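4.2 The open afternoon at Drarholm

We had promised the funders a public showing, and in May we opened the Drarholm lab to anyone who cared to come by after lunch. By closing time 213 people had signed the guest book, a good many more than we had set out coffee for, and Ruxandra Grecu stayed at the door the whole afternoon, patiently telling families what the two arms were up to and why laundry is such a hard chore to hand over.

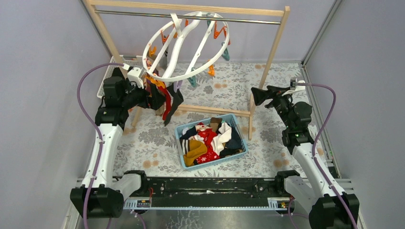 Figure 4. The sock-hanging task as shown to visitors.

Our choice of task was a matter of some friendly argument beforehand, with Jonatan Nordin in favor of folding towels. We settled on socks because everyone has opinions about socks. Visitors leaned in to look at the blue basket between the arms and picked out their favorites, the mustard one with stripes getting plenty of votes, and then asked us – very reasonably – how a robot tells one sock from a heap.

That question led nicely to the wrist view, which we kept up on a side screen. Children in particular liked to follow it, and several of them called out the colors of the clothespins, teal and orange and lavender, while their parents read the poster.

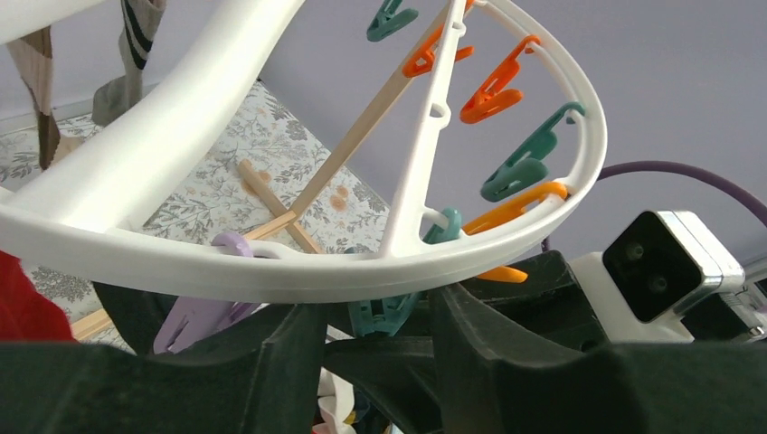 4.3 What visitors told us

Gebremedhin Tekleab collected the comment cards, and we are grateful for every one of them. Many people wished the arms would move faster; others found the slow pace rather soothing.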